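**Bamboo drawer box on the worktop: useful, or just another thing to wipe round?**
Kitchens and Storage > Worktops

**oatcake_ledger** · July 31, 2025

The drawer box has been on my worktop since May and I'm still not convinced. It was sold to me as the answer to clutter. My clutter is exactly where it was, and now there's a box in front of it. The drawer is shallow, so bread is out unless you only eat pitta. The bit I really wanted to ask about is the handle. The listing said "bronze effect" and I'd like to know what people think that means after a few years of buttery fingers.

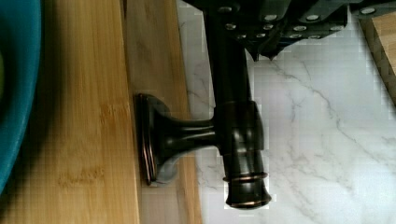
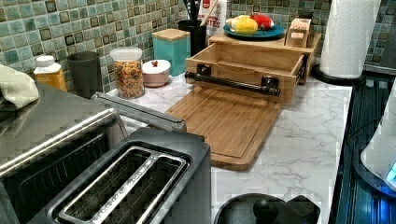
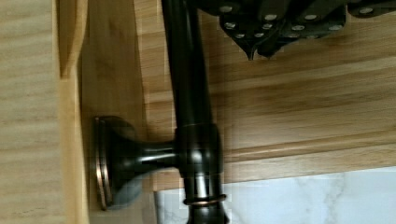 **mopandgrumble**

Bronze effect means a coating over whatever was cheapest that week. I had the same sort of finish on a towel rail and it went at the ends first, then wherever hands land. Some people call that patina. I call it wearing off. What did you pay?

**oatcake_ledger**

£40 from Odera, reduced, supposedly. I've never seen it at the full price.

**tinlidtuesday**

I'm going to stick up for these. Mine is a Plorkel and it holds tea bags, the bag clips, the birthday candles, all the stuff that used to float about in the cutlery drawer. You don't put bread in it! A shallow drawer is good because you can see everything. A deep one turns into a pit.

The handle on mine has gone a bit coppery on the corners and I like it.

**mopandgrumble**

You like it because you've got used to it. If it had arrived like that you'd have sent it back.

**tinlidtuesday**

Possibly. But it didn't, so I haven't.

**halfloaf**

Can we separate the two questions? Handle first. A true oil-rubbed finish is meant to change with use, and a painted one isn't. Look at the edges. If there are thin copper lines on the rims and they're all the same width, I'd say the maker put them there to look old. If they're patchy and turn up where you grab it, that's wear. Either way, don't go near it with cream cleaner. Damp cloth, dry cloth, done.

Second question, the box. How far does it stick out? Anything over 25 cm deep on a normal worktop and you've lost your chopping space.

**oatcake_ledger**

I've got copper lines on the rims of the round base and round the ends of the bar. They look too neat to be wear, so I think you've answered that one, thank you. I paid for it to look old.

Haven't measured the depth. The chopping board goes flat in front of the box, which means moving the board whenever I want the drawer right out. The toaster is in front as well. So I'm back to shuffling things about, and that was the complaint I started with.

**mopandgrumble**

Then send the box packing and keep the board.

**pelmet_and_co**

The reviews for these are what bother me. The Prudton one claims it was tested to 4,000 openings. Tested by whom? With what in it? An empty drawer will slide happily for ever. Fill it with tins and see how the runners feel, if it even has runners. Mine was wood on wood and it stuck every damp spell. A rub of candle wax helped for a while.

Bamboo is fine, I've no quarrel with bamboo. It's strips glued together though, and the glue is what you're trusting. Keep it out of puddles near the sink.

**tinlidtuesday**

4,000 openings at a few a day is years. What more do you want from a tea bag drawer?

**pelmet_and_co**

For somebody to say who counted.

**halfloaf**

One practical thing, check the screws from inside the drawer. On the cheaper ones they bite into a thin front and the handle starts to turn in your hand. A washer behind each one sorts it. If you ever fancy swapping the handle, measure between the centres of the screws before you order. I didn't, and there's a Brarent handle in my shed that fits nothing in this house.

**oatcake_ledger**

Will look at the screws. I could also put the cereal and the sugar away in an actual cupboard, before anybody suggests it. There's a row of pots along the back and the drawer would take none of them standing up.

**mopandgrumble**

I was about to suggest it.

**tinlidtuesday**

Give it a month with tea bags in. If you still hate it, sell it on.

**oatcake_ledger**

Fine, a month. I'm not buying candles specially.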